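Teleop on soft stuff, strap keeps fooling me

Macario Camacho
Two arms on one rail, driving both by remote to record demos. Item is a soft pink fabric thing with a strap. After 9 demos the policy still grabs wrong. Wrist cam and fixed cam:
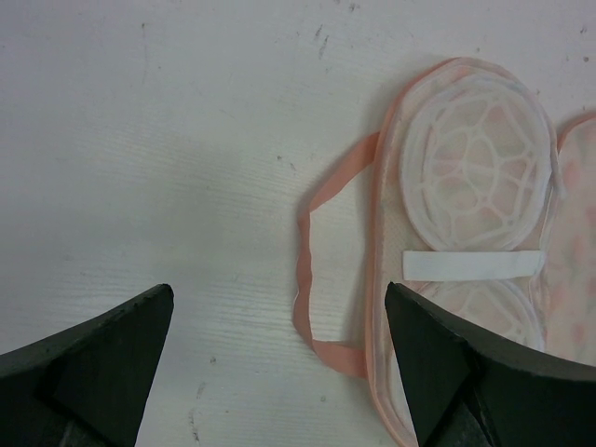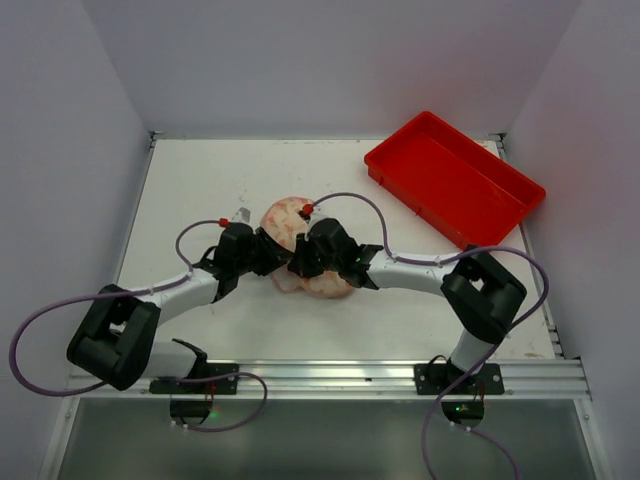 First one wrist view, second one both grippers holding.

Do I need more demos or better ones??

Constanza Fuentealba
Better. Start the strap in diffrent spots, pause before closing. I needed up to 89 on Gralla tho.

Gediminas Eglītis
more data

Araceli Ochoa
Dump any take where you fumbled and re-grabbed, it learns the fumble. Also drive slower, teh lag on Zendeck is bad.

Related
Gripper chatter on Xolalpa
Replaying demos at half speed
Cable loops and wrist limits

Contact | © Gisitz help | Back to top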